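Water treatment and plumbing > Residential > Softener set up, film on dishes

sumyee_w
Posted 2020-03-08

Moved to Brirkcombe in January. Bore supply, hardness 252 mg/L as calcium carbonate on the lab sheet, iron below detection. The house came with a Zerouali single-tank softener on a timer and a Gredov dishwasher with its own small softener and salt compartment. I get a grey film on glasses and crockery after a normal cycle. The film comes off with white vinegar, so I am treating it as scale.

Salt is topped up in both. Rinse aid is Weneck, dosed at 3 on the dial. Detergent is powder, one level scoop.
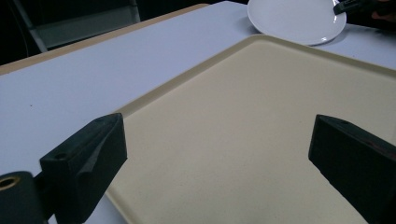
The dishwasher manual says to set the internal softener for the incoming hardness, but it doesn't say whether that means before or after the house softener. At the moment I have it set for the raw figure. Could the two be working against each other?

nageli_s
Senior member

The manual means hardness at the dishwasher inlet. If the Zerouali is working, you should see close to zero there and the internal unit should be at its lowest setting. Test the kitchen hot and cold taps separately. A drop kit is fine, strips are too coarse at the low end.

I would stop using the dishwasher to judge any of this until you have those numbers. Too many variables: detergent, temperature, rinse dose, load.

finlay_suth

Agree on testing, disagree on the rest. You can learn a lot from a plate and a measured amount of water. Put 10 mL of tap water on a clean glazed plate, let it evaporate overnight, and do the same with distilled. If the tap water plate leaves a ring that vinegar dissolves, the house softener is bypassing or exhausted. Costs nothing.
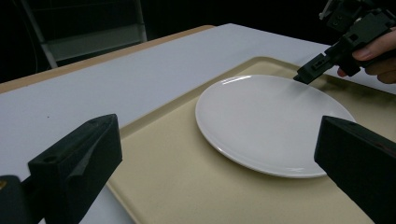
White ceramic plate on the tray, nothing on it yet.

Use a glossy glaze. On a matte one the residue is hard to see and harder to wipe off.

nageli_s
Senior member

An evaporation test gives you total dissolved solids, more or less. Softened water leaves a residue too, as the exchange swaps calcium for sodium and the solids don't go away. People see a ring and order a new resin bed they don't need.

finlay_suth

Which is why I said vinegar. Sodium salts will wipe off with a damp cloth. Carbonate scale won't, and it fizzes a bit if there is enough of it. I never said to look at the ring and stop there.

nageli_s
Senior member

With 10 mL at 252 mg/L you have about 2.5 mg of hardness on the plate. Good luck seeing that fizz.

driss_ab

Procedure matters more than the volume. Level surface, no draught, plate rinsed in distilled first, same plate for both runs.

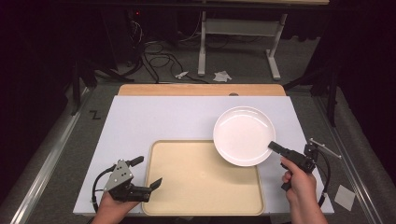

Levelling is where most of these home tests go wrong. The water creeps to the low side, dries there as a thick crescent, and gets read as heavy scale when it is the same mass over less area. So don't do it with the plate overlapping the corner of the tray as it does there, since a raised lip under the glaze is asking for a tilt. Move it fully onto the bench, or fully inside the tray, and check with a small spirit level in both directions. Then run the distilled blank before the tap sample.

ismail_sq

Has anyone asked about the bypass valve? On timer units of that sort the handle can sit partly open and look closed. You get a blend, hardness at the tap somewhere between raw and zero, and it shifts with flow rate.

sumyee_w

Drop kit results. Outside tap (unsoftened) 250, kitchen cold 100, kitchen hot 100. Bypass handle moved about a quarter turn before it hit the stop. Retesting after the next regeneration. I have left the dishwasher setting alone for now.

nageli_s
Senior member

That will be it, or most of it. Flush the hot water tank before you retest the hot side, and drop the internal setting once the cold reads under 10.

finlay_suth

I'd still do the plate.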